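Tips for the laundry table: getting a folding program to behave

These notes cover the software side of towel and clothes folding with one or two arms. Most of them come from a season of small fixes made by Percy Apaza for the Mabaso workshop pages. They assume that your arms already move and your cameras already give a picture.

**Pick the grasp point from an edge.** A towel has no fixed shape, so a planner that aims for the middle of the cloth will lift a lump. Run an edge finder first, then choose a point close to a hem. If no hem is found, let the program lift the cloth once, look again from the wrist camera, and choose afresh. In Comilar this is the "regrasp" setting. Leave it at 3 tries.

**Keep stripes out of the edge finder.** A white band on a red towel gives a stronger line than the real border. Train on striped cloth as well as plain, and check the mask while the towel is held up in the gripper.

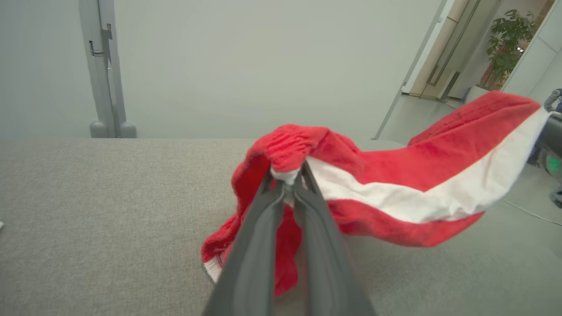
What should the program do if it can't tell a stripe from a hem?

Follow the line to both ends. A stripe has towel colour on both sides of it, and a hem has table on one side. Where the cloth is bunched the test can fail, so shake or lower it and test again.

**Close slowly, then stop on effort.** A fixed closing width suits one thickness of cloth only. Set the fingers to close until the motor effort rises, then hold. Our limit is 54 on the Besent scale, and yours will differ with the fingers fitted.

**Mask the background.** Plants, doorways and indicator lights all turn up in a wrist view. Crop to the table plane before segmentation. It saves time on each cycle and stops the odd grasp being planned in the next room.

**Plan one garment at a time.** With shorts and a second red garment on the same grey cloth, colour alone won't separate them. Ask for separate instance masks, and refuse any grasp where two masks touch.

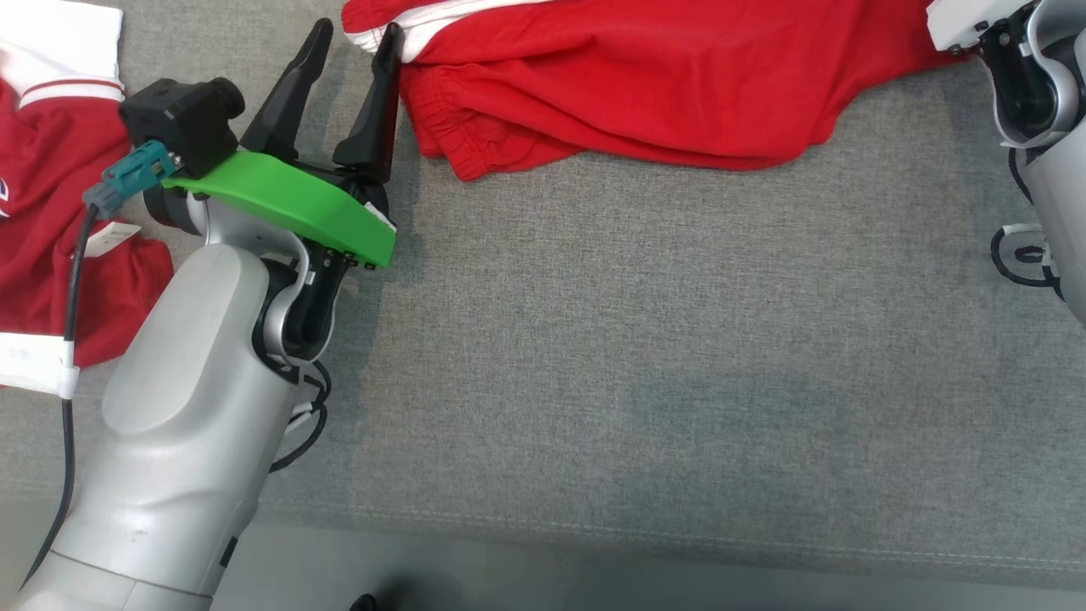 *Reading time: 4 minutes*

**Treat cables as part of the arm.** Add a padded shape to the collision model for every loop at the wrist, and for the camera and its bracket. The same goes for a second arm at the side of the table.

**Save the failures.** Flelura keeps the last 205 grasps by default and then writes over them. Turn on "keep failed" and give each one a short label, such as "slipped" or "two layers". Replay them after any change to the planner.

Last checked June 20, 2026. The notes on socks will be added in October.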